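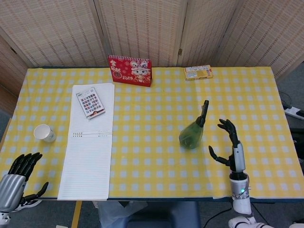 Right hand open next to the green spray bottle. Gingham tablecloth, notebook, cup on its side.

Been reading the Breltico planner release notes so you don't have to. Thread.

The claim is "contact-aware grasp planning in clutter." Fine. I count as a believer in maybe a third of those words.

First problem: transparent stuff. Depth on a see-through bottle is garbage on most sensors. The notes say the perception module "handles" it. Handles how? Is it filling in the missing points from a learned shape, or did someone tune a threshold until the demo bottle showed up? Those are very different products.

Second: the pattern on the cloth. Repeating squares are a gift to feature matching in the worst way. I asked Veerle Martens whether they'd tested on anything besides plain gray and got "the pipeline is texture agnostic." OK!

Third, the number everyone is quoting. 735 successful grasps out of what? It's in a footnote. Retries get folded in, up to 12 per object. Try 12 times and I'll grasp it too.

Planning time is 36 ms, and I believe that one. It's also measured after the scene mesh is built. Guess which part is slow.

Credit where due: the log replay tool is good. You can scrub back to the pregrasp pose and see every candidate it threw out and the score it got. Mirjam Bakker wrote most of it and I'd pay for that alone.

Toon Smits says the collision margins are configurable now. They are. The default is still hardcoded in two places and they disagree.

Will rerun in July with retries off. If it holds up I'll post that too.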